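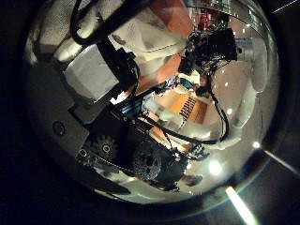 Tromine wrist and gripper: frequently asked questions

Maintained by Peiyu Dai. Last revised 2022-06-19.

What is Tromine?

A bench-mounted arm with a gear-driven gripper, built in the shared workshop at Cabrera. Rommel Lumbao did the mechanical design, Analyn Sebastian wrote the firmware and I look after the wrist electronics and these pages. The arm sorts small hardware into trays. It is slow and is meant to be.

What does the convex mirror do?

It lets the wrist camera see the hand it is mounted on. With the mirror in view, the gears, the belt or chain path and the cable loops can be checked in one exposure without taking anything apart. Reflected straight parts come out curved, more so towards the rim, so the view is used for inspection only. Do not take measurements from it.

Can the distortion be corrected in software?

Partly. Baptiste Delaunay wrote a remapping script in May that flattens the middle of the mirror well enough to read gear teeth. Near the rim there are too few pixels left to work with. The script is in the tools folder and needs the mirror centre and radius entered by hand.

Why does the reflection show bright spots?

Those are the room lights. A convex surface picks up every lamp that faces it. Turn off any lamp you can spare and lengthen the exposure. Small specks over part of the mirror do no harm to the inspection, but a large glow sitting over the gear train does. Tilt the mirror until it moves off.

How much slack should the cables have?

Enough for the wrist to reach both end stops with the loop still open. Start with 40 mm more than the straight run and check at each stop. A cable that bows out from the hand is acceptable if it clears the teeth throughout the travel. Tie it at the arm end only. Tying both ends broke two connectors on the first wrist.

Which way round does the large gear go?

Hub side towards the plate. It will fit the other way and will turn by hand, but the teeth then overlap by only half their width and wear quickly.

How tight should the drive be?

You should be able to deflect the long run slightly with one finger. If the motor current rises at the same point in each turn, the drive is too tight or the large gear is off centre. Slacken it first and test again before removing the gear.

The gripper closes but the position reading drifts. What is wrong?

Usually the grub screw in the small gear. Mark the shaft and the hub with a paint pen, run 200 cycles and compare the marks. If they have moved, degrease the shaft, refit the screw with thread lock and leave it overnight. If they have not moved, look at the encoder connector next.

Can I use a different wrist board?

Yes. The firmware builds for the Okemix board and for the older Emia board. The Emia has no current sensing, so the stall check must be disabled in the configuration file. Set the grip limit by hand before running it unattended.

What does error 736 mean?

The wrist board has lost contact with the base for longer than the timeout. Reseat the connectors at the wrist end, then at the base. If the error appears only when the wrist is turned, suspect a broken conductor inside the cable and replace the whole length.

How long does an inspection take?

Around 8 minutes, including setting the lamps. Do one after any change to the cables or gears.

Where can I see the arm?

At Cabrera, on the long bench by the store. Ask Leonora Macapagal for bench access. Power the base down at the wall before putting a hand near the gears.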